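I've been putting off writing this for weeks, so here goes — I need a part-time helper for the kids' cooking and garden room in Erville, starting in October, and I'd like it to be somebody who enjoys the company of four-year-olds.

I'm Jocelyn Macapagal. I run Rosis, a drop-in place for families on the ground floor of the old Lashari seed warehouse (built in 1870, drafty, and I love it). We have a play kitchen corner, a real kitchen that grown-ups use, a long strip of dirt out back where things sometimes grow, and a reading nook with too many pillows. Last season 384 families signed up, and on a rainy morning it can feel like all of them came at once.

The job is mostly the morning session. You'd get in at 8:30, put the heat on, unlock the back gate and set out the play food. Families start coming at 9:15. From then until noon you're on the floor with the kids, which can mean taking soup orders, finding a lost shoe, or listening to a very long story about a snail. At 11:00 we do a group activity. It might be planting beans in egg cartons, or sorting pretend vegetables by color, or a song Gianni Costa wrote about onions that has way more verses than it needs. You're welcome to bring your own ideas! I've been doing the same bean thing for ages and I'm ready for something new.

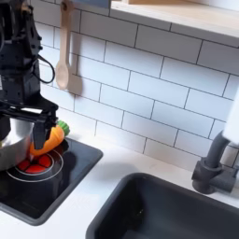 *The toy carrot, a regular on our pretend menu.*

After the kids leave there's an hour of cleanup. Play food gets washed, pillows get shaken out, and the sign-in sheets go in the green binder. If the weather's decent I usually eat my lunch out back and you can join me or go hide somewhere quiet, no hard feelings either way.

Now, who am I looking for? You don't need a teaching degree. You do need to have spent real time with small kids, paid or not, and to be okay on the floor for a good part of the morning (there are low stools if your knees are like mine). A current first aid card is great. If you don't have one, we'll pay for the class. You'll have to pass a background check before your first shift, and we cover that too. A second language would be lovely. Dörte Fuchs does our German story hour and would be thrilled to have backup, and plenty of our families speak Tagalog or Igbo at home.

A few practical things:

- 15 hours a week, mornings only, October through the end of May
- Pay is $569 every two weeks, before taxes
- Paid time off when the schools are closed for winter and spring break
- Free parking behind the building, and the Guvholm bus stops across the street
- We're a nut-free space, and that includes your lunch

There's one evening event a season, the harvest supper, when the kids "cook" for their parents and Ettore Costa makes the real food in the other kitchen. It's loud and it runs late and I'd want you there. You get paid extra for it, and you go home with leftovers.

I should mention the stairs. The bathroom is on our level but the supply closet is up one flight, and the elevator only works when it feels like it. If stairs are a problem for you, please apply anyway and tell me. Onyekachi Ojo works the front desk and can bring things down before opening, so we can sort that out.

To apply, write me a note. A page is plenty. Tell me what you've done with kids, which mornings you can work, and what you liked to pretend to cook when you were small. Add the names of two people I can call. You can drop it at the front desk or slide it through the mail slot at 790 Mill Street, Erville, with my name on the envelope. I'll call everyone back, even if the answer is no.

If it sounds like a fit, I'll ask you in for a paid trial morning so you can meet the families and see how noisy it gets. Wear something you can get dirt on.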